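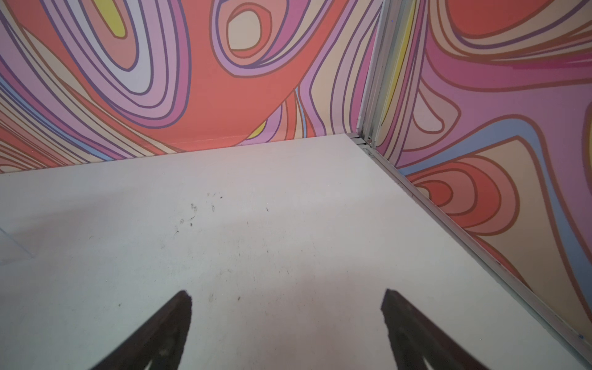 Do swirly wall panels help or hurt when recording demos for a pick-and-place policy?

Posted by Myrto Kourkoulas

We have been recording teleoperated episodes since April, wrist camera only, with a two-finger gripper over a white table. The panels round the table have a loud print on them, all curved bands in red, pink, lilac and light blue. The person who set the cell up before me swore by it. His argument was that a busy background teaches the policy to ignore the background. I have never seen anything to back that up and I am starting to think it is folklore.

We have 793 episodes so far. The policy does well in this cell and falls over when we move the arm to the plain bench next door. It reaches, hovers short of the part, and closes on nothing. I would have expected the opposite if the panels did what they are supposed to do.

There are also scuffs on the tabletop, mostly in one cluster left of centre in the wrist view, plus a few specks. Should I clean or replace the top before recording more, or am I fussing? I don't want to bin what we have unless there is a good reason.

Leonidas Tzanetos

A busy background that never changes is still a fixed background. Your policy has seen one set of curves in 793 episodes, and from the wrist those curves tell it a great deal about where the arm is. The same goes for the metal post in the corner and the rail along the side of the table. It can learn "when that corner sits there, go down" and hardly look at the part at all. Take the corner away and it has lost its landmark. That would fit hovering short, though so would a different table height, so measure both tables before you blame the print.

A cheap test: hang a plain sheet over the panels, leave everything else alone and run 20 trials. Then put the sheet away and run 20 more with the same part positions. If the success rate drops with the sheet up, you have your answer. Keep the lights the same, because soft shadows on a white top shift a lot when somebody moves a lamp and you will end up testing that instead.

I would not bin anything. Record a smaller batch with the panels changed every so often – plain, printed, something ugly from the fabric shop – and mix it in. We did this at Bomitbridge with 4 backgrounds and it helped, but we changed the gripper pads in the same month, so I can't swear to which one did it.

As for the marks, leave them. Scrubbing the top halfway through gives you two tables in one set. What I would do is check your part placement. If whoever resets the part between episodes uses that cluster as a guide, even without meaning to, the policy will pick up on it. Plot the start positions and see whether they bunch.

Periklis Bakalis

just use more augmentation, random crops and colour jitter, worked for me

Christos Moschos

Colour jitter won't remove the shape of a post, so I'd be careful with the answer above mine. Crops might help a bit, but crop too hard on a wrist view and you lose the fingertips, and those are about the only thing in there you want it to look at.

I agree with the sheet test. Two things to add. Look at the frames from before the part comes into view. If it is bare table and wall, ask what the policy has to go on at that moment. Also check whether joint positions are going in alongside the picture. Ours were, and the thing was replaying an average path with the camera more or less for decoration. We turned them off for 12 runs and it went to pieces.

I have yet to meet anyone who can show me numbers for patterned panels on their own. Plenty of people have a photo of theirs.

Myrto Kourkoulas

Thanks. Measured the tables and they match, so that one is out. Start positions do bunch, on the left, which is annoying. Charalambos is looking for a sheet big enough for both panels.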